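**Murcombe staff group asks for plain answers on canteen robots**

7 February 2026

Murcombe kitchen workers have questioned claims that a pair of robot arms will "free up" staff at the Drekholm site. The supplier, Drostine, says the arms can rack cups after washing. The group says it has yet to see figures from a full lunch service, when nearly 300 cups come back.

Four people now share the washing-up. Under the plan there would be three, one of them also minding the machine. Managers have promised no job losses for 12 months and have said little about what follows.

The group wants the trial results published in October, breakages included.

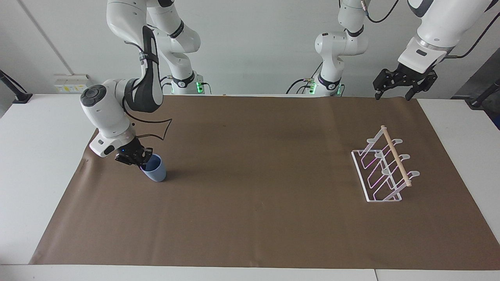 **Who clears up if the arms stop during lunch?**

The staff on shift, by hand, and the group wants that time recorded and paid.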